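Do I need to empty the kitchen before a floor tiler comes?

Posted in Home and Garden, Pindlow

Tove Briem

We are having the hall and utility room retiled in October and the tiler has quoted 1,790 for both, including adhesive and grout but not the tiles. The only way into the utility room is through the kitchen, which already has a tiled floor that is staying as it is. He says the job will take two days and that I should "clear the route", but he didn't say how far that goes. Do I have to move the food and everything off the worktops as well? And how long before we can walk on the new floor? We have one toilet and it is on the far side of the hall.

Safta Anghel

I had nearly the same job done last year. You don't need to empty the kitchen. Take up any rugs, move the chairs and the bin, and leave him a clear path wide enough to carry a box of tiles through. Food can stay if it is pushed back to the wall or put in a cupboard.

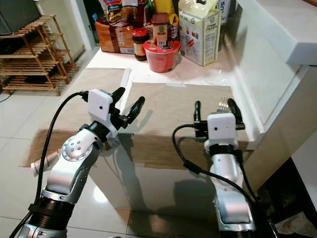 What matters more is dust. If he is lifting old tiles in the hall, the dust will travel, so tape a sheet over the kitchen doorway on that side and cover the toaster and kettle. Ask him to do his cutting outside. Mine did, apart from one wet afternoon.

For walking on it, go by the adhesive bag. Ours was a standard set one and we stayed off it for 24 hours, then he grouted. With rapid set it can be a few hours. Ask him to do the hall in two halves so you can still reach the toilet – it adds a bit of time but he should be used to it.

Also check whether 1,790 covers taking the old tiles away. Ours didn't, and we paid 30 extra.

Radu

Agree with the above. Put cardboard down on the kitchen floor as well, as grit on boots will scratch some tiles. Ours started at 8 on the Thursday and we weren't ready.

Lutard

Just go and stay with family for two days.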